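Section 4. Running the Ball and Tray Demo for Visitors

The ball and tray demo is the one people remember from the Wesbridge open day, and it's a great first run for anyone new to the Ama station. It runs in the simulator on the big screen, so visitors can stand as close as they like!

Before the doors open

1. Switch on the Ama computer and wait for the start screen. The first start of the day takes up to 2 minutes.

2. Open the demo menu and choose Rangel Room. Leave the other rooms alone for now; they are covered in Section 6.

3. Check that the red tray and the blue tray are both on the white mat. If either one is missing, press Reset Room.

4. Set the speed to 33. Faster looks exciting from the back of the hall, but people up front lose track of the fingers.

5. Run the demo once from start to finish with the sound off.

Note: The run counter goes back to zero after 1000 runs. Your saved runs are safe when this happens.

With a group

6. Press Start and let the arms move for a few seconds before you talk. Kids usually start guessing which tray the ball is for, and you want them to!

7. Press Pause when both hands are around the ball. It's the best moment in the whole demo, so give everyone time to look at how the fingers close in from two sides.

8. Ask for a guess, red or blue. Take a show of hands, then pick the winning color in the side panel.
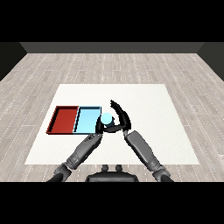
9. Press Resume. If the ball gets away from the hands, let it roll. Visitors love a miss as much as a catch (at Bondport we got our loudest cheer for one), and it opens up good questions about grip.

10. Press Reset Room before the next group steps up.

Caution: Do not press Reset Room while the arms are moving. Pause first, or the program may freeze and need a full restart.

Caution: Keep the keyboard on the host's side of the table. Small hands find the space bar very quickly, and the space bar is Start.

If something goes wrong

Code 137 on the screen means the computer has run out of memory. Close the demo, close any browser windows, and go back to step 2.

If the picture moves in jerks, turn off Soft Shadows in the display menu. The ball will look a little flatter, but the motion will be much smoother.

For questions about how the arms plan their moves, see Section 5. Leave a printed copy by the screen on open days, as the older students tend to ask for it.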